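We use cookies to improve your experience on this forum. By continuing to browse you agree to our cookie policy. Accept / Manage settings

Cosivero room pack: worth paying for?

tbarlow_dev
Has anyone here bought the Cosivero room pack for two-armed mobile robots? I'm on the trial until the end of the week and have to tell my manager yes or no. We're a small team and currently build our own rooms by hand, which eats up far too much of one person's time. The listing says 174 rooms, all furnished, with collision meshes done. Price is per seat. The trial only gives you 9 of them.

mudflat
We bought it in February. The rooms load, the doors have hinges, the drawers slide. Textures are random and some of them are ugly. If you want a showroom, look elsewhere. If you want variety for training a policy, it does the job.

Cyrill Riedl
I'd be careful. I ran the trial and dropped it. My complaint was the mass values. Chairs were far too light, so the base could shove them across the floor with a wrist and the planner never paid for it. You end up training something that pushes furniture around.

mudflat
You can override mass per category in the config. Takes a few minutes.

Cyrill Riedl
You can, and I did, for chairs. Then I found the same thing with side tables and gave up. For a paid product I expect those numbers to be sensible when I open the box.

tbarlow_dev
Thanks both. I spent yesterday afternoon in one of the trial rooms. It has a white table with an open laptop and a small cup on it, an orange chair on each side, and an orange door partly open at the back. I parked the base facing the table with both grippers up and used that as my start pose for everything.

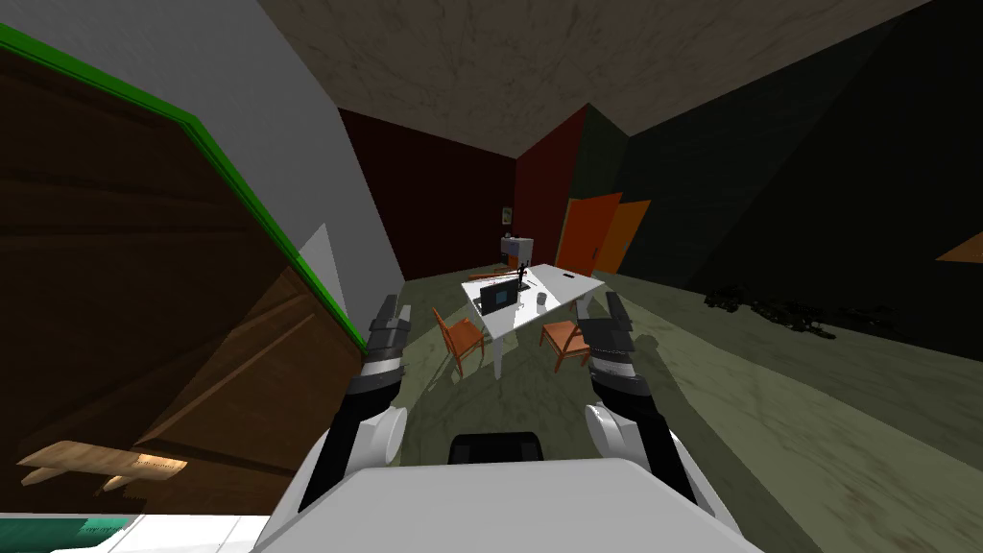 Srivastava wants to know what you're using for the base controller, because the stock one that ships with the pack drifts when both arms are extended. We saw the heading creep over a long run and had to swap it out before any of our numbers made sense.

tbarlow_dev
Stock one so far. I hadn't checked heading. I'll log it tonight.

My task was simple: drive up, pick up the cup, back away, turn to the door. I did 30 runs with the default randomization. The robot got the cup in most of them. The failures were nearly all on approach, with an elbow touching a chair back. A few were bad grasps where the fingers closed too high.

pallet_jackie
The elbow problem is the default arm pose and has little to do with the room. Tuck the arms for driving and only raise them once you've stopped. The sample script keeps them forward the whole time, which looks good in a demo and is useless between two chairs.

Cyrill Riedl
Agree on that one. The sample script is the weakest part of the package. The documentation for it is a page and a half.

mudflat
I'd put the documentation below the script, but fine.

h_okonek
Different view. We compared this with Prodness on the same robot model. Prodness has better physics out of the box and better support. It also has 37 rooms, and after a while our policy had plainly learned the rooms. With Cosivero that took much longer to show up. The clashing walls and strange ceilings bother people who look at them, but we left all of that on and the transfer to our real kitchen got better.

Cyrill Riedl
Better compared to what? Did you hold the task set fixed?

h_okonek
Same tasks, same training budget, same real kitchen. I don't have a write-up I can share. Take it as one team's experience.

Cyrill Riedl
Fair enough. I still wouldn't pay per seat for it. We have several people who open the tool once a month.

pallet_jackie
Ask for the floating license. It isn't on the pricing page, but sales gave it to us after one email.

tbarlow_dev
Did not know that. That changes the math for us.

Update, 22/09/2022: I logged heading as suggested and the drift is real. I also tucked the arms for the drive and the chair contacts mostly went away. Masses are overridden for chairs and tables. I'm recommending one floating license — no renewal until we've tested a policy on the actual robot. Still waiting to hear whether the Sindo gripper model is included or sold separately.

mudflat
Separate. It was for us, anyway.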